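Visit report: Cleveteck gripper lab, Herkby

Aleksandra Mazurek runs the test room at Cleveteck's Herkby site, and she gave us the morning there. We wanted to see the Grindard two-finger gripper on the bench before deciding whether to order it for our own arm. The other candidate was the Olszewski unit, which we already know from the October trade fair.

Wrist camera

The first hour went on the camera. It sits close behind the fingers, and both fingertips stay in view when the gripper is open. With the arm drawn back to the near side of the table, the table edge and the floor come into view as well.

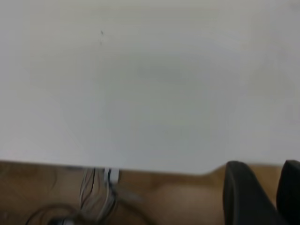

Mazurek's team has logged 744 grasp attempts with this mounting. Exposure is locked at the start of each run, as automatic exposure drifted whenever the view was mostly white. Focus is fixed too, and set for mid-range. Close to the table the picture goes soft, and the controller relies on the second camera for anything finer than a coarse approach.

Approach to the mug

The task set was a mug with a dark interior and a white rim. We watched a series of slow approaches from overhead, with a stop before contact each time. The black fingers stand out well against the pale table and less well once they cross the mouth of the mug.

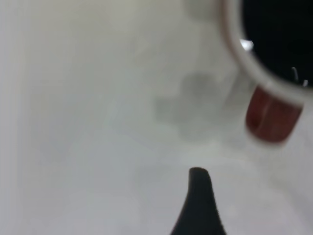 Jaw speed can be changed in the controller menu without restarting the run. Closing force is set on a separate page, and the new value only applies at the next homing cycle. We lost 51 seconds to this twice. The Olszewski controller takes both values live, and we marked the Grindard down for it.

Fixed camera

A second camera covers the whole layout and does not move with the arm. It is used for object positions at the start of a run: a red mug with a spoon in it on one side, two wooden blocks on the other. The arched block is the harder of the two to locate, according to Mazurek, as the opening underneath confuses the outline. 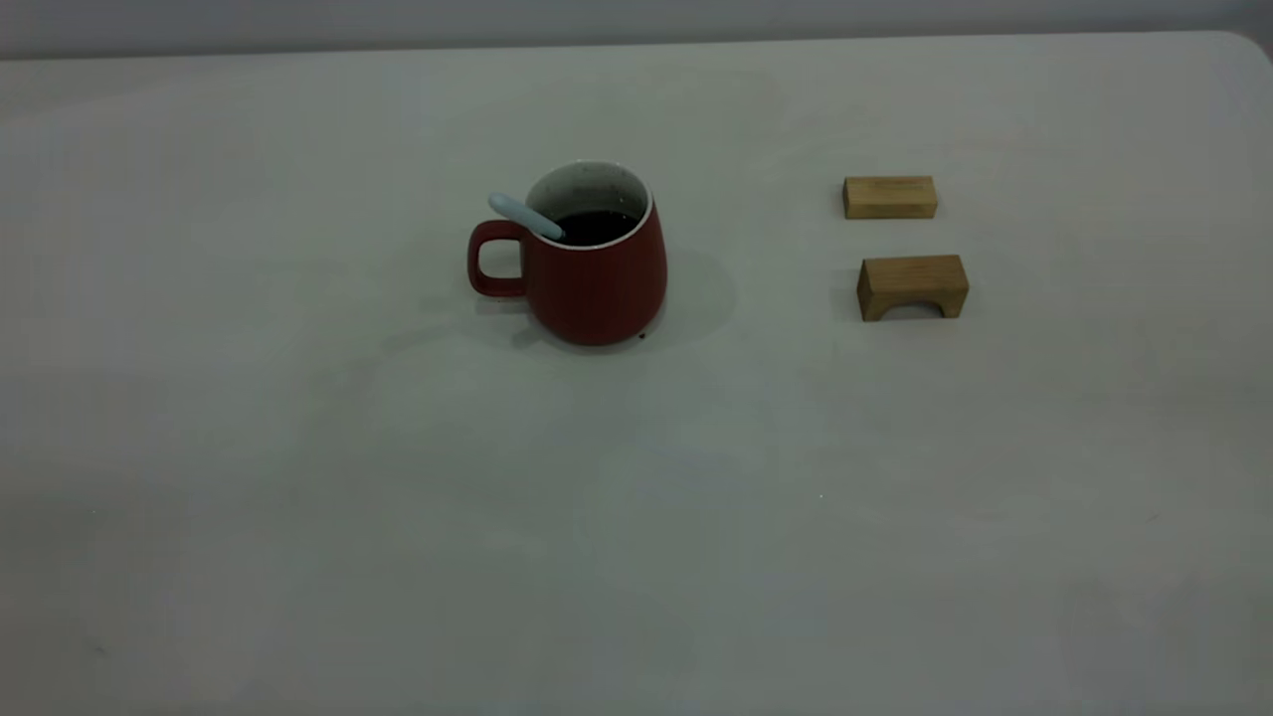 Points to follow up

Price for two grippers with spare fingertips.
Whether the force setting can be made live in the next firmware.
Cable length from wrist to controller, and minimum bend radius.
Loan of an Olszewski unit for the same mug and block tests.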